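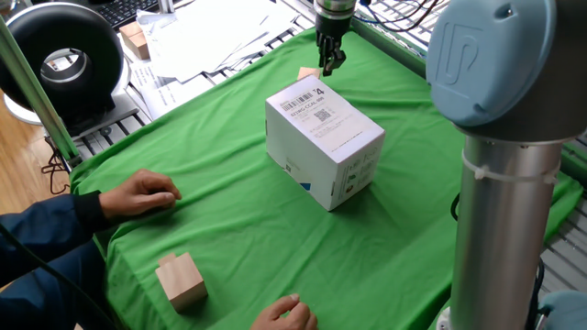 Who do I call when the cell stops in the middle of a shift?

Call the bench lead first and the automation desk second. The bench lead can clear most stops from the pendant in less time than it takes us to find our shoes.

Ticket 479
Site: Foltard, returns and repack
Equipment: Cell 2, two arms, shared bench
Opened by: Repack, day shift
Priority: Normal (submitted as Urgent, changed by desk, changed back by submitter, changed by desk)
Status: Closed, with one item moved to April

Problem as reported

"Robot stops whenever we are working. Robot does not stop when we are not working. Please advise."

Log

Tuesday, 7:40 am – Desk
Thanks for the report. Can you say which stop it is? A yellow message on the pendant is a protective stop. A red one is an emergency stop, and those mean a person pressed something.

8:05 am – Repack
Yellow. It says protective stop and then a number that changes. We press continue, it continues, and then it stops again. One of us has become very good at pressing continue. We would like to know if this is now a job title.

8:20 am – Desk
It is not a job title. Please don't press continue more than twice in a row without calling. I've pulled the stop history and there were 36 protective stops on day shift yesterday. Night shift had none.

8:31 am – Repack
Night shift has one person on it and she stands at the other bench.

8:50 am – Desk
Understood. Checked from here: payload setting is correct, tool center point is correct, no joint faults on either arm. The speed limit in the shared zone is set at 70 percent. The site sheet says it should be 65. Does anybody know when that changed?

9:15 am – Repack
After the Magnusson visit. They said the cell was behind the number in the proposal and made an adjustment. We were told it would feel snappier. It does feel snappier.

9:40 am – Desk
There's no change record for that. I've put it back to 65. Please run as normal until lunch and note each stop on paper, with what the person at the bench was doing. I know you have a form for this. I don't want the form, I want a sentence.

12:10 pm – Repack
Fewer stops. Sentences follow.
Reached in to turn a carton so the label faced up.
Reached in to turn a carton so the label faced up.
Leaned on the cloth, arm was coming back, it touched a sleeve and stopped. No harm done.
Turned a carton.
Nothing, it was just thinking about something.
Turned a carton.

12:45 pm – Desk
Why are cartons being turned by hand? The infeed is supposed to present them label up.

1:05 pm – Repack
It did when they all came from Skanden. The Amdale cartons have the label on a side, so they arrive with it facing wherever it likes. The scanner can't read it, the arm waits, and the cell shows as idle on the board in the office. Then we get a visit. So we turn the carton.
This was raised at the kickoff. The answer was that operators would be "freed up for higher-value tasks." Turning the carton is the task we were freed up for.

1:30 pm – Desk
That's useful and I wish it had been in the ticket. The arm is behaving correctly. It meets resistance, or a position it can't hold to, and it stops, and I'd be a lot more worried if it didn't. The cause is the extra reach, made worse by the extra speed.

Actions for today:
1. Speed stays at 65. The setting is now behind the integrator password and Magnusson have been asked to log in under their own name in future.
2. Added a hold point. When the scanner gets no read, the arms park and the light goes blue. Turn the carton while it's blue, take your hands back, press the green button.
3. Hold time will be shown on the office board as "waiting for label" and no longer as "idle."

2:50 pm – Repack
Number 3 is the best thing anyone has done for us this year. Can it go up in larger letters?

3:10 pm – Desk
It can't. The board has one size.

Thursday follow-up – Desk
Two protective stops since the change, both on the same corner of the bench. Closing the stops part of this ticket. The label position goes to Amdale through purchasing, review in April.

Thursday, later – Repack
Fine by us. For the record, the person who used to press continue now presses green. She reports that the work is much the same but the button is nicer – bigger, and it clicks. She has also asked whether the hours spent turning cartons count as automated hours in the monthly report. We said we'd ask.

Desk
They do at the moment. I've opened a separate ticket.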